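Kernley baby equipment library reopens with doorstep collections

August 2020

Parents and carers in Kernley will be glad to hear that the town's baby equipment library is lending again, after a long and rather quiet spring in which the slings, travel cots and bouncy chairs all sat on their shelves waiting for somebody small enough to use them.

The library, which shares its building on Rawat Street with the toy exchange, began taking bookings again at the end of July, and 33 families signed up in the first week. Many of them had babies born during lockdown and hadn't yet had the chance to try a sling on in a shop or borrow a cot from a cousin, so you can imagine how welcome the news was (one mother told us she had been refreshing the booking page with her elbow while feeding twins!).

Things work a little differently from before. The Tuesday drop-in, with its tea and biscuits and its wonderful racket, is still on hold. Families now choose what they would like from the online list, pick a collection time and come to the side door, where their items are waiting in a labelled bag. Sling fittings are done by video call, and the library says these have gone down very well with new parents, who can stay on their own sofa in their pyjamas and have the baby's usual blanket to hand.

Everything that comes back is washed or wiped down and then rested for three days before it goes out again. That does mean a slightly longer wait for the most popular items — the bedside cribs especially — and the library asks borrowers to be patient and to return things on the day they are due if they possibly can.

A family membership costs £19 for the year and covers up to four items at a time, each for a month. Families receiving Healthy Start vouchers can join free of charge, and there is no need to explain anything at the door, just tick the box on the form. Car seats are not lent out, as has always been the case, but the library is happy to talk through what to look for when buying one.

There are 78 slings and carriers on the list at the moment, from stretchy wraps for newborns to sturdy toddler carriers that will see you up Jusberg Hill and back again. Donations of clean muslins and cot sheets are very welcome, and can be left in the blue box by the side door on collection days. Larger things should be offered by email first, please, as storage is tight.

Families over in Onditz, who have been asking for a collection point of their own for quite some time, may not have much longer to wait. The library hopes to start a fortnightly stop there in the autumn, and would love to hear which day would suit people best.

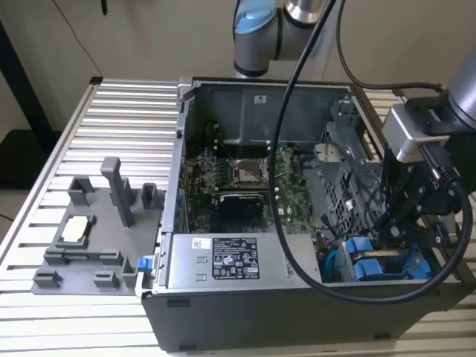
Bookings for the coming fortnight are open now, and new members should allow a couple of days for their form to be checked before choosing their first items.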